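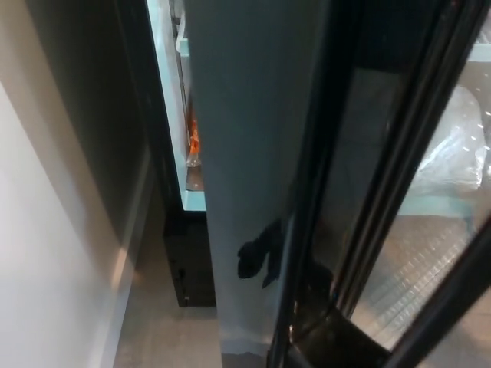 More than a thousand people marched through the centre of Brustwood last night to call for the resignation of the council leader, Mervyn Whiteley, over the sale of the old Katent bus depot.

Stewards put the turnout at 1,017. The march left the railway station at 6pm and reached the town hall shortly before seven, where the council was due to hold its February meeting. High Street was closed to traffic for over 42 minutes and two bus routes were diverted along Mill Lane.

The dispute concerns a contract signed last autumn with Strazds, a property firm which wants to build flats and a small supermarket on the depot site. Council papers released last month show that the price was agreed before the land had been put on the open market. They also show that Mr Whiteley had met the firm's directors four times, and that only one of those meetings was entered in the public register.

Mr Whiteley, who has led the council for six years, has said the other three were informal and that no terms were discussed at them. He repeated this in a written statement yesterday afternoon.

"I have followed the advice of officers throughout," the statement said. "The sale brings in money the town badly needs and I will not be stepping down."

Inside the town hall, the public gallery was full by half past six and a loudspeaker was set up on the steps for those who could not get in. The meeting was stopped twice because of shouting. Councillors then voted to bring forward the debate on the depot, which had been tenth on the agenda.

Leanne Crabtree, who leads the opposition group, put down a motion of no confidence in Mr Whiteley. It was defeated by three votes after two members of the ruling group abstained. A second motion, asking the district auditor to look at the sale, was passed without a vote.

"We would have liked both," Ms Crabtree said afterwards. "But the auditor can ask for the emails, and we have been asking for those since October."

One of the two who abstained was Anikó Major, councillor for Station ward. She said she had not decided whether she would stay in the group.

"I was told in September that there were several bidders," she said. "I passed that on to people in my ward. Now I have to go back and tell them I can't stand by it."

Strazds said in a short reply to questions that it had made its offer in good faith and would work with the auditor. It would not say whether work on the site, planned for the summer, would be put back.

The plans are for 86 flats, of which 11 would be let at reduced rents. An earlier scheme, drawn up by the council's own housing team and dropped two years ago, had 49 homes for rent and kept the depot's front offices as a health centre. Many of those on the march carried copies of the drawings from that scheme.

Sandra Clegg, who helped organise the protest, said people on the Tikon estate had been promised the health centre since their own surgery closed. The nearest one is now a bus ride away, and the last bus back leaves at 5.40pm.

"My mother is 81 and she has to get a taxi home if they are running late," she said. "That is what this is about for most of us. We want to know who decided, and when."

Police said the march had passed off peacefully and there were no arrests. A bin was set alight behind the market hall at about 9pm, but officers said they did not believe it was connected.

Mervyn Fothergill, the council's chief executive, said staff would hand over all records the auditor asked for. He said the sale had not yet been completed – contracts have been exchanged, but the land is still in the council's name – and that he had asked for legal advice on whether it could be paused.

The advice is expected before the next full council meeting in March. Ms Clegg said a second march would be held that evening, starting from the depot gates.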